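Kuketti Punts: a data card for a very small football league

Posted 7/17/25 by Corina Gruber
9 min read

Hi! You've found the home of Kuketti Punts, a play-by-play record of every punt I could get my hands on from the Kuketti senior men's league. It's Canadian rules, so three downs, the big field, deep end zones and a lot more kicking than you'd see south of the border. If you came looking for passing stats, sorry, I don't have them and I'm not going to start (my eyes are tired enough as it is).

The current release has 3,871 punts in it. I wanted 4,000 because it's a nice round number and I'd told everybody that's what it would be, and then I threw out a pile of rows I couldn't stand behind. More on those further down.

What's in the folder

punts.csv is the one you want. One row per punt.
games.csv has the games: date, home club, visiting club, field, final score, and a weather note if somebody wrote one down.
kickers.csv matches kicker codes to clubs and kicking foot. No names, see the privacy bit.
changes.txt is where I own up to things.

All of it opens in any spreadsheet program. The files are plain text with commas, and any note that has a comma in it is wrapped in double quotes. I've loaded it into Jelow, the little charting program I use at home, with no trouble, except that Jelow likes to read the hash mark column as a date. Set that column to text before you import.

Where it came from

There are 4 clubs in the league and each one keeps its own paper game sheets. Some are gorgeous. Some were clearly filled out in the rain with a golf pencil. I typed them up in the evenings, starting in April when the fields are still mud and there's no football to watch anyway, and then I went back through whatever game film the clubs would lend me to fill in the things a game sheet doesn't bother with, mostly hang time and whether the returner let it bounce.

Film exists for a lot of the home games at Mahrous Park and for hardly any of the others. I'd love to say the coverage is even. It isn't! Mahrous has a press box with a roof on it and a decent view of both end zones, and the other fields have a stepladder if you're lucky. So if you're comparing fields, check the source column first. A row marked "sheet" was typed from paper only, a row marked "film" was checked against video, and "both" means the two agreed or I worked out which one was wrong and said so in the notes.

The columns in punts.csv

game_id: ties back to games.csv.

quarter and clock: clock is time left in the quarter. Blank when the sheet didn't say, and the sheet often didn't say.

los: line of scrimmage, written the way our stat crews write it, as a side and a yard line. K35 is the kicking team's own 35. R50 is the receiving team's 50. Centre field is C, no number.

hash: left, right or middle, from the kicker's point of view.

gross: yards from the line of scrimmage to wherever the ball was first touched, or went out, or came to rest. I know some people measure to where the returner catches it and some people don't count the roll. I count the roll.

ret: return yards. Can be negative. Please leave the negatives in, they're real and they're my favourite rows.

net: gross minus ret, before penalties. If the ball went into the end zone and came back out, it's still the plain subtraction.

hang: seconds from foot to first touch, film rows only. I timed these with my thumb and a stopwatch, so treat them as thumb quality.

bounce: y or n, whether it hit the ground before anybody on the receiving side played it.

single: y if a rouge was scored on the play. There is no argument about rouges in this data card. I have had that argument at enough barbecues.

no_yards: y if the kicking team was flagged for crowding the returner. I didn't try to record the yardage stepped off.

blocked: y or n. A blocked punt has a gross of blank, and I'll get to why.

notes: free text, sometimes cranky.

Things I changed my mind about

The first release had blocked punts down as zero yards gross. It made sense to me when I did it. A ball that goes nowhere has gone zero, right? But then a kicker's average drops because his right guard fell over, and you can't tell from the average that anything of the sort happened. It also made one of the clubs look like it had the worst leg in the league, and it had a perfectly good leg standing behind a line that was having a rotten autumn.
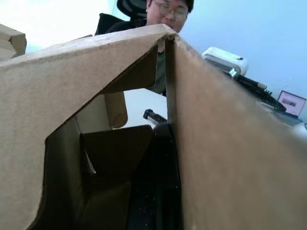

One reader wrote in to say that leaving them blank was just as bad, as a blocked punt is still a punt and a coach lives with the result either way. "You're letting the punter off the hook," the note went on. "Half of those were slow feet. Time his steps and tell me I'm wrong."

I haven't timed his steps. But I think it's a fair point, and it's why there's a separate column now called spot_after, which gives the yard line where the next play started, blocked or not. If you want the coach's version of field position, use spot_after and ignore gross altogether. If you want to know how far a fellow can boot a football, use gross and leave the blanks out. Just tell people which one you did.

The other thing I changed was quick kicks. We get a few every season, usually from a receiver who used to play rugby and can't help himself. I had them mixed in with the regular punts and now they've got "quick" in the notes column. They roll forever and they'll wreck your averages if you don't pull them out.

And fakes aren't here at all. If the ball was never kicked it's not a punt. I'm sorry to the holder of one very good touchdown, you know who you are.

The rows I threw out

The gap between what I promised and what you've got comes from three kinds of trouble. Some sheets gave a distance but no starting spot. Some were photocopied so many times that a 3 and an 8 were anybody's guess. And there was a small batch where both benches had turned in sheets for the same game and the two didn't look like the same game, different kick counts, different weather, even a different final score on one. I phoned both clubs. Both were very sure. Out they went.

If you've got a clean sheet or a tape for any of those, I'd be thrilled to hear from you, and yes, VHS is fine.

What it's good for

Looking at field position in a short-bench league where the punter also plays safety and is badly winded by the fourth quarter. Checking whether the wind at your own home field matters as much as the old guys say. Teaching somebody to make a chart, if they'd sooner look at football than at flower petals. A high school stats teacher has used it for that last one and her class found a mistake in my hash column, which I've fixed (thank you, that was mortifying).

What it's no good for

Picking a roster. Please don't. Kickers change clubs, get hurt, play on a bad ankle because there's no backup, and none of it is in here. I also wouldn't line these numbers up against pro numbers. Our snaps are slower, our balls are older, and the returner may have come straight from a shift.

I wouldn't bet on it either. I'm told Cimasix, the outfit that does the odds feed for some of the summer leagues, pulled a copy of the first release. I can't stop anyone from downloading a public file, but that release had the blocked punt problem in it, so good luck to them.

Privacy

Everybody in here is an amateur with a day job. Kickers have codes and that's all. Yes, if you live in town and you know who punted for which club you can work it out in a minute, and so could anyone who stood on the sideline with a coffee. I left out ages, injuries and anything a coach had scrawled in the margins about a player's attitude, and there was quite a bit of that. If you're a kicker and you want your rows out, email me and they're gone in the next release. You don't have to explain.

How I checked it

I typed every sheet 2 times, on different days, and compared the files. Where they didn't match I went back to the paper. It catches typos and it doesn't catch a stat keeper who was looking at his phone. For film rows I also checked that spot, gross and return added up to where the next play began. When they didn't and there was no flag to account for it, there's a note in the row.

Known bugs

The clock column mixes 0:45 and :45. Both mean the same thing.
Neutral site playoff games list a home club anyway, and it's whichever one was on the left side of the sheet.
Weather notes are whatever the stat keeper felt like. "Miserable" turns up a lot. I've left the spelling alone.
Left-footed kickers have their hash recorded the same way as everybody else, so you don't need to flip anything. Someone always asks.

Using it

Go ahead and use it for anything that isn't mean to the players. Credit would be lovely, "Kuketti Punts, Corina Gruber" is plenty. If you fix something, send me the fix and I'll put your name in changes.txt, or leave it out if you'd prefer.

The next release will have kickoffs if I can get through the stack before the season wraps up. Missed field goals that get run back are on the list too, and I've got no idea yet how I'm going to write down the ones that get kicked back out of the end zone.

Contact: Corina Gruber, Kuketti Punts | © Corina Gruber | Back to top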